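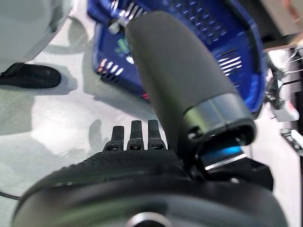
Chapitre 4
La charge d'entraînement en football féminin universitaire

4.1 Position du problème

La joueuse universitaire dispute une saison courte et dense. Le championnat débute en septembre, après une préparation souvent réduite à quelques semaines, et certaines joueuses y arrivent directement d'un stage en sélection. La charge cumulée varie donc fortement au sein d'un même effectif.

On distingue la charge externe, c'est-à-dire le travail mécanique accompli (distance, accélérations, sprints), et la charge interne, réponse physiologique et perceptive à ce travail. La seconde s'estime couramment par le produit de la durée de la séance, en minutes, et de la note d'effort perçu, sur une échelle de 0 à 10. Le résultat s'exprime en unités arbitraires (UA).

Le club de Flotside servira de cas d'étude dans les sections 4.2 à 4.5. Son effectif suivi comprend 17 joueuses de champ. La charge hebdomadaire de référence y est fixée à 870 UA pour une semaine à 2 matchs, hors temps de jeu officiel.

Au terme du chapitre, le lecteur devra savoir :
- calculer une charge interne à partir d'un relevé de séance ;
- comparer les charges de joueuses au temps de jeu inégal ;
- adapter la reprise d'une joueuse revenant de sélection.

Les notions de fréquence cardiaque de réserve et de seuil, vues au chapitre 3, sont supposées acquises.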